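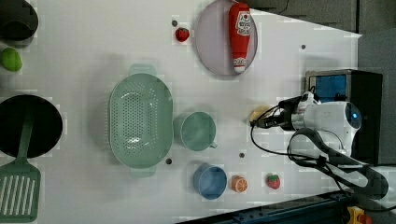

Tandine: recipes from the Kusville community cookbooks

Search files, issues, people Search

README for the October release. The text was last corrected on 2nd June, mostly for commas.

What you are getting

Tandine is a collection of recipes typed up from the spiral-bound cookbooks that the churches, schools, bowling leagues and garden clubs of Kusville have been selling to one another for as long as anyone there has owned a stapler. If you have ever bought one at a bake sale you know the format. There is a drawing of a rooster or a steeple on the cover, a page of thanks, a salad section made largely of gelatin, and then more bars and squares than a town that size could safely eat.

Each row is one recipe as it was printed. We kept the spelling, the missing steps and the oven temperatures that would interest the fire department. Where a recipe says "bake until done," the data says "bake until done," and you are as well informed as the original reader.

The books were scanned at Takács, the print shop on the square, on the machine they normally use for real estate flyers. The scans were read with Fidis, our own small text reader, which is patient with typewriter fonts and hopeless with anything in a circle. Every row was then checked by a person against the page. Fidis believes "1 c. oleo" to be a name, and we have stopped arguing with it.

What's in the folder

recipes.csv
The main table. One recipe per line, plain text, commas in quotes.

books.csv
One line per cookbook: title, the group that put it out, the year if they printed one, and what shape the copy was in. "Gravy" is an allowed value in the condition column and gets used.

units.csv
A lookup list for measures. Please read the section on measures before you rely on it, and then perhaps don't rely on it.

notes.txt
Things written in the margins by previous owners. This is the best file in the set and we put it last so that you would at least open the others.

Columns in recipes.csv

recipe_id
A code. It means nothing and will not change between releases.

book_id
Points to books.csv.

title
As printed. Duplicates are normal. Every book has a "Company Chicken," and they are not the same chicken.

section
The heading the recipe sat under in the book. We left these alone, so you will find macaroni filed under Vegetables and a punch with sherbet in it filed under Health.

ingredients_raw
The ingredient list as one block of text, line breaks kept.

ingredients_split
The same list cut into separate items by script, then fixed by hand where the script had made soup of it.

method
The instructions. This field is often shorter than the title.

yield
How much it makes, if the book says. Values include "a lot," "enough," "one pan" and "men, 6." We decline to convert the last one.

margin
Set to yes if a previous owner wrote on the recipe. The words themselves are in notes.txt.

The trouble with measures

Anyone planning to do arithmetic with this data should slow down a little. The cup in these books is sometimes the measuring cup and sometimes the cup that was nearest. A can is whatever size the can was that year. A "package" of anything has been shrinking quietly on the store shelf for decades while the recipe stood still, and that accounts for a good share of the pudding complaints in the margins.

For units.csv we settled on three levels of trust. Firm is for cups, spoons, pounds and ounces with a number in front. Soft is for cans, boxes, sticks and envelopes. Vague covers the rest, including "butter the size of an egg," "a good bit," "some," and "flour to make it look right." Vague is the largest group in several of the books and very nearly the only one in the pie chapters.

We tried for a while to turn butter the size of an egg into grams. Old books do offer conversions. They disagree with one another, and eggs have grown. The column is blank, and it will stay blank until someone brings us an egg from the correct year.

Pots and pans are another swamp. "Use the big skillet" tells you everything if you lived in that kitchen. There is a pan column in an older draft of this release that tried to sort cookware by size, and we dropped it after finding that "large" went all the way from a saucepan to something borrowed from the fire hall. Cookware words are still in the method text if you want to make your own mistakes. You will meet colander, strainer and sieve used as if they were one object, and slotted spoon standing in for all of them when the strainer is dirty.

How recipes were chosen

They weren't. If it was printed in the book and we could read it, it went in. That includes the recipe for a happy home (a cup of kindness, and so on), the recipe for elephant stew, and the directions for getting rid of moles. These have the section value "Humor" if the book said so. If the book did not say so, neither do we, and you should look closely before training anything on the mole one.

We left out the ads, the hymns and the phone lists. We also took out the names of the people who sent recipes in. They were printed for the neighbors, who already knew, and some of the feuds are still going. A title like "My Sister-in-Law's So-Called Fudge" stays as it is.

Known problems

Fractions. Fidis reads a smudged half as a quarter and a smudged quarter as a moth. We fixed those we caught. If a cake calls for an alarming amount of baking soda, check with us before you check with the cake.

Continued pages. A few books were bound out of order, and the end of one recipe got printed under the start of another. We mended these when it was plain what belonged where. There is a tuna loaf that may still finish as a lemon bar.

Repeats. Clubs copied from other clubs with real energy. We did not remove repeats, as the small changes between them are half the fun. If your work needs each recipe only once, you will have to decide for yourself what "the same" means, and you have our sympathy.

Brand words. Printed as found. Many of the products are gone, and the recipes go on asking for them by name like somebody calling a dog.

Bananas. They turn up in bread, in salad, in ham and once in a meat loaf. This was checked against the page, and then again by somebody else, who had to sit down. It is not an error in the data.

Good uses, and the other kind

People have used earlier drafts to look at how home cooking changed, to practice splitting messy text into fields, and to settle family arguments. All fine. The set is small enough to open on an old laptop, and teachers seem to like it for that.

Please don't use it for nutrition advice. Please don't use it for food safety either. Several of the canning directions were out of date when they were printed, and up to 20 of the recipes tell you to leave mayonnaise somewhere that you should not leave mayonnaise. They carry no warning flag, because we could not agree on where to stop.

It also isn't a picture of how a whole country ate. It isn't even a picture of how Kusville ate. It shows what people were willing to have printed over their own names in a book their neighbors would buy, and the neighbors were known to be thorough. Weeknight food is thin on the ground. One would think from the data that nobody in town ever had toast.
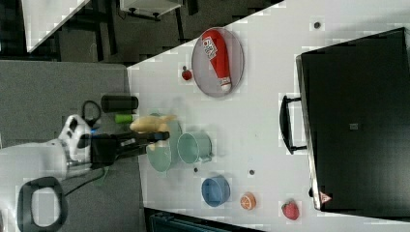
According to one early reader of the draft, the set would be far more useful if every recipe had been cooked and scored. We thought about that over a plate of the pineapple and cheese thing, and our position is that we are a typing project.

Terms

Free to use, copy and change. Say you got it from Tandine. If you sell something made with it, a copy for the library in Kusville would be good manners.

Sending corrections

Open an issue with the recipe_id and what you think the page says. Guesses are welcome if labeled as guesses. Please don't send improvements. We know it needs salt.

Shares 6

Comments 3

Guest
The section column saved me a week. Also, is the mole thing real? Asking for a lawn.

Guest
recipes.csv opens fine but one of the casseroles has a line break in the title and throws off my import. Looks like it was printed that way. Anyone else?

Guest
Same problem with the casserole, turning on quoted newlines fixed it. My grandmother's dog-eared copy has the tuna loaf page and it does not end in lemon, I'll type it up and send it in.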